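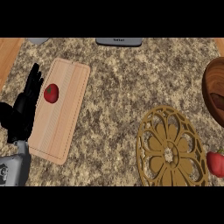 Why is granite so speckly?

I got this question in a letter from Fiachra Fahy, who is in fourth grade in Ustarville, and I was so happy, because granite is my favorite rock (yes, I have one). So let's go find out!

Granite starts out as magma, which is rock so hot that it has melted into goo. Sometimes magma squeezes up toward the surface and gets stuck miles underground. It's cozy down there, with all that rock on top like a giant blanket, so the magma cools very, very slowly. I mean thousands and thousands of years, and often a lot longer!

While it cools, tiny crystals start to grow in it. Slow cooling gives them lots of time, so they get big enough for you to see. Those are your speckles! Each kind of speckle is a different mineral:

Quartz — gray or clear, and a bit like glass.
Feldspar — white, cream or pink. There's usually plenty of this one.
Mica — black, brown or silvery flakes that sparkle when you tip the rock in the sun.

Last June I climbed up to the old quarry at Clandthorpe and found a piece with a pink feldspar crystal as long as my thumb. I carried it all the way down in my sock.

Want to try some rock detecting? Look for speckled stone on steps, old banks and kitchen counters. Take a magnifying glass and get your nose right up close. How many colors can you find? Draw them, and write down where you were. Pebbles on a beach are good too, especially if you dip them in water first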